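Let the line judge make the call

The Skevevberg tennis league will vote in October on whether to drop line judges from its top division and leave the calls to a camera system. I play two divisions lower down, so the change would not touch me for years. I still think it is a mistake.

The case for the system is easy to state. Last season there were 786 disputed calls across the division, and 135 of them were changed by the umpire after an argument. Gavesix, the firm offering the cameras, would put 8 on each court and give a call at once. Players would stop arguing and matches would run to time.

I accept all of that. What bothers me is the cost, and who pays it. The club at Fonseca has two courts and 511 members, and it has been putting off new floodlights for years. Under the proposal every club in the division pays the same fee, whatever its size. Ukedska can manage that. Fonseca would have to raise its junior fees, and the juniors are the reason the club is still open.

There is also the matter of where umpires come from. Most of ours began on the lines as teenagers, learning to watch a ball properly and to speak up when an adult was glaring at them. Take that job away and I don't see how the league fills the chair in ten years' time.

A trial on one show court, paid for by the league, would be fair. So would better training for the judges we have – the last course was cancelled and never rebooked. I would vote for either. I will be voting against the plan as it stands.
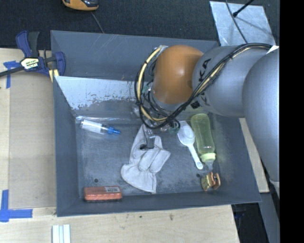 A KUKA robot arm reaching into a grey bin.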